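Olar Table Activity Set
User guide, section 4: Covering the table and setting out the cubes

Read this section before you unpack the cubes. You will need the paper roll, the tape from the accessories bag and a soft pencil. The first set-up takes 30 minutes. After that, most people only need to change the paper now and then.

4.1 Choosing the table

Use a flat table with a straight front edge. A table that rocks should be levelled before it is covered, as the paper will crease each time the top moves. Folding tables can be used if both catches are locked. Glass tops are not suitable.

The Mastmont table top is sold separately (part 3376) and is already the right width for the roll. If you are using your own table, measure the full width and add a hand's width at each side before cutting.

4.2 Covering the table

1. Clear the table and wipe it down. Let it dry fully.

2. Unroll the brown paper across the table from left to right, with the smooth side up.

3. Line up the long edge of the paper with the front edge of the table. Tape the two front corners first.

4. Smooth the paper towards the back with the flat of your hand. If a ridge forms, lift the back edge and start again from the front - do not press the ridge flat.

5. Tape the back corners, then the sides. Where something is fixed to the table, cut a slit in the paper and bring it round the fixing. Tape the slit closed.

Note: The roll curls at the ends when it has been stored in a cold room. Leave it unwrapped indoors overnight before use.

Caution: Do not use a knife to trim the paper on the table. Mark the line in pencil, take the paper off and cut it with scissors.

4.3 Cables

Keep loose cables off the paper as far as you can. A cable that lies across the working area will drag the cubes with it when it is pulled. Spare lengths can be left beyond the front edge, clear of where anyone stands. Check that nothing is caught under the paper before you tape it.

4.4 Setting out the cubes

The cubes are foam and weigh very little. They slide easily on smooth paper, so set them down and let go without pushing.

1. Take two cubes from the bag. Choose different colours if the activity sheet asks for sorting.

2. Put the first cube on the paper, well in from the edges, with one face flat on the table.

3. Put the second cube down with a clear gap between the two.

4. Leave the rest of the working area free. The cubes will be moved into it later. 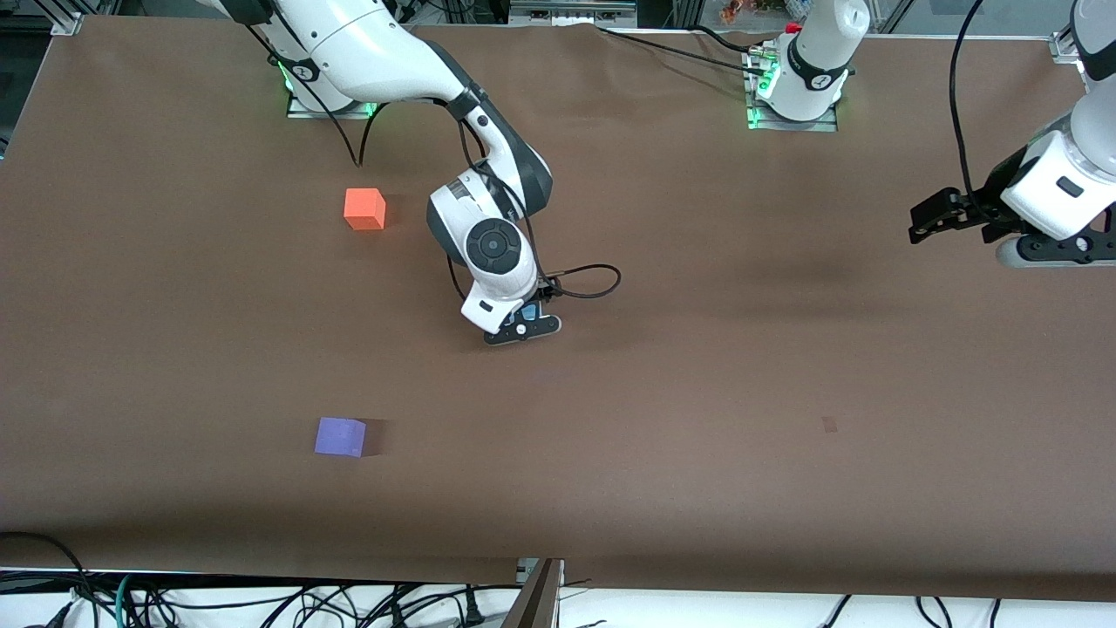
Fig. 4. Covered table with foam cubes set out. The orange cube is in the upper left part of the table.

If your activity sheet gives exact places, mark them lightly in pencil before you start. Draw only the corners of each square. A full outline is hard to rub out and soon becomes confusing when the sheet changes.

Note: Lighting from one side makes the top and front of a cube look like slightly different shades. When sorting by colour, compare top faces only.

4.5 Changing the paper

Change the paper when it is torn, stained or marked so heavily that the pencil corners no longer show. Small tears near the edge can be taped from underneath. Do not lay a new sheet over an old one - the two layers creep against each other and the cubes end up on a slope.

Old paper can go in household recycling once the tape has been removed.

4.6 Care of the cubes

Wipe the cubes with a damp cloth and stand them on a towel to dry. Do not soak them, and do not put them in a dishwasher or tumble dryer. Foam that has been squashed in the bag will usually recover if left out for a few hours. Throw away any cube with pieces missing.

Caution: Foam pieces are a choking hazard. Keep the cubes away from children under 5 and from pets.

Replacement cubes are sold in Godoy refill bags. Cubes from the older Ameo set are a different size and should not be mixed with these.

Section 5 covers the activity sheets.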